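The cider list at Tredunell

Four o'clock and the taproom's already loud. Tredunell opens at three, most days, and by the time I'd parked and found the door (side alley, green, no sign worth the name) there was a line for the bar and one guy arguing happily about apples.

I came for beer. Should say that up front. This is a beer column more months than not, and cider to me has always been the thing you order for whoever doesn't want beer. Sweet, fizzy, tastes like candy. One pint and your teeth hurt.

So. Wrong, mostly.

The place does both but the cider side is where the energy is. Seven taps of it when I visited, four of them made on site. The other three come from Duveck, a farm outfit up the valley that only sells kegs, no bottles, no cans, and doesn't much care if you've heard of them. I hadn't.

Started with the house dry. Pale, nearly no bubbles, and so sharp I made a face. Second sip better. Third sip I got it – green apple skin, something like wet hay, then a clean finish that wants food next to it. I had a pretzel. Pretzel was fine. Mustard was great, grainy and hot, made in back.

Next the Duveck still. No carbonation at all, served in a short glass, closer to wine than anything I'd call cider. The bartender poured it and walked away without a word, which I took as confidence. It's tannic. Dries your whole mouth out. Comes from bittersweet apples you wouldn't eat on a bet, and most of the fruit is off trees planted in 1916, according to the chalkboard. I asked if that was true and got a shrug and then, later, a photocopy of the orchard map. Rows in pencil. Tree names I couldn't read. 86 of the old ones still bearing, the newer blocks all grafted from them.

I liked that more than I expected too. A lot of drinks come with a story and the story's usually better than the drink. 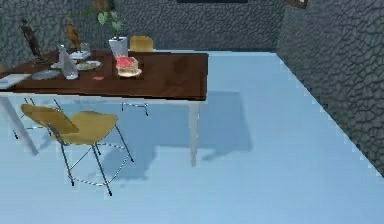

Which brings me to hops. Yes, hops in cider. It's been a thing for a while and I've been ignoring it for just as long. Tredunell's version uses Phetsri, a hop I'd only met in pale ales, where it goes lime and lemongrass and can get soapy if you push it. In cider there's no boil, so no bitterness to speak of. You just get the smell. They drop the hops in cold for a few days and pull them before it turns grassy, and the result is the one I'd hand to a beer drinker who's being stubborn. Me, for instance. Had a full pour of that.

Not everything lands. The cherry one was cough syrup. I said so and the bartender agreed, said it outsells the rest put together in July. Fair enough, they have rent to pay. And the barrel-aged was all barrel, vanilla and more vanilla, apple nowhere. Give it a year maybe. Or a different barrel.

Prices. Small pours are reasonable, full pours of the still are not, but you don't want a full pour of the still unless dinner's on the way. Do the flight. You pick four, they come on a board, write down what you picked becuase the board isn't labeled and you will forget by glass three. I did, and had to go back up and ask.

Food is short. Pretzel, a cheese plate, a pork pie that sold out before I got to it. The cheese plate is the move. There's a washed rind on it called Londard, smelly, orange on the outside, soft in the middle, and with the house dry it's about as good a bite as I've had this year. Cider and pork gets all the press – cider and stinky cheese is better. The acid cuts right through. Tried it with the hopped one as well and no, don't.

A few things if you're buying to take home. Fill growlers with the dry or the hopped, not the still, it goes flat-tasting by the next morning (I know it's already flat, you know what I mean). Keep it cold. Drink it in a couple days. Serve the dry cold but the still closer to cellar temperature, twenty minutes out of the fridge does it. And use a wine glass. The pint glass kills the smell, and with the Duveck stuff the smell is half of what you're paying for.

Beer side, quickly, before I run out of room. The brown ale is solid, toasty, a little thin. The pilsner was off, buttery, and I'd skip it until they've turned over the keg. The stout I didn't get to. There's a small saison fermented with some of the cider yeast that's strange and tart and worth a taste, don't know about a whole glass of it.

Parking is bad. Come by bus if you can, the stop's at the end of the alley and given what's on tap you shoud anyway. Kids are allowed until seven, dogs only out front. They shut early when it's slow so call ahead if you're driving in from any distance.

I'm going back when the new pressing's ready, late October they think. Getting there early for the pork pie.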